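Grornley > Shop Notes > Checklists

Home Checklists Benches Storage Contact

My winter walk-through for the shared workshop, with comments
01/10/2026
By the Flinent workshop blog

I do this walk-through when the holidays are over and again at the end of February, and every time somebody asks me for a copy, so I'm finally typing it up. My comments from this round are mixed in. Use what you like and skip the rest! We're in an old two-room unit on the Grornley side of the lot, so a few of these will make no sense if your place was built after indoor plumbing caught on.

DOORS AND WAYS OUT

[x] Front door opens all the way with one hand. Fine.
[ ] Back door opens all the way with one hand. Nope. It sticks at the bottom when it's cold, and I had to put my hip into it. Planing it down is on my list for next week (it was on my list last year too).
[x] Path between the two doors is at least 30 inches wide the whole way. I walked it with a tape measure. There was a stack of cardboard by the sink that made it tight, so I broke it down and took it out.
[x] Exit sign lit. Also hit the test button and held it, and the battery side came on.

FIRE STUFF

[x] Extinguishers: 3, all with the needle in the green. Give the dry powder ones a turn upside down while you're there, I was taught to do it and I still do.
[ ] Tags up to date. The one in the paint corner has run out. I called the service people and left a message.
[x] Smoke alarms chirp when pressed. My ears are still ringing.
[x] Oily rag can has a lid and the lid shuts. Please, please keep using it. I found two rags with finish on them balled up on the windowsill and I was not happy.

POWER

[x] Panel door not blocked. Labels readable. Breaker 5 still says "radio??" in pencil and I still love it.
[x] GFCI outlets by the sink trip and reset.
[ ] No extension cords used as permanent wiring. Okay, so the Plarik space heater was on an orange cord that had been run behind the shelves since I don't know when. I unplugged it. The heater goes straight in the wall or it doesn't go on.
[x] Cords have no cuts, tape, or squished spots. Run the whole length through your hand with the plug pulled out. I tossed one that had gone stiff near the plug end.

AIR AND HEAT

[x] Vent fan runs. It's loud, but it was loud when we moved in.
[x] Filter changed. The old one was the color of a mouse.
[ ] Carbon monoxide alarm inside its date. The date on the back says February, so I've ordered the same Bang model again and will swap it when it shows up.

BENCHES AND TABLES

[x] Tops are level and don't rock. Lean on each corner with your full weight. I had one wobble, turned the foot down a bit, and it quit.
[x] Bolts on the metal frames are snug. A quarter turn here and there, nothing scary.
[x] Edges have no splinters. I go over any wood trim with an old nylon stocking, and if it snags I sand there.
[x] Cables kept out of the walkway. If one hangs off the side of a table, make sure it isn't hanging where people's feet go.
[ ] Lighting good enough to work by. Still too dim for my eyes at the table end of the room. Brighter tubes would help a lot, part number 1003 on the Plarik sheet if anybody is placing an order.

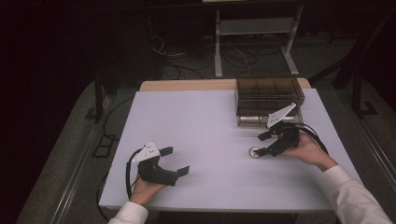

FIRST AID

[x] Kit is on the wall and not in a drawer.
[ ] Bandages stocked. Down to the tiny ones that don't fit anything. Grabbing a box on my way home.
[x] Eyewash bottle sealed and in date.
[x] Emergency numbers posted by the phone, and the address too. You'd be surprised how fast a street number leaves your head when you're upset.

Open items go on the clipboard by the front door. If you fix one, cross it off and put your initials, and I'll buy the coffee.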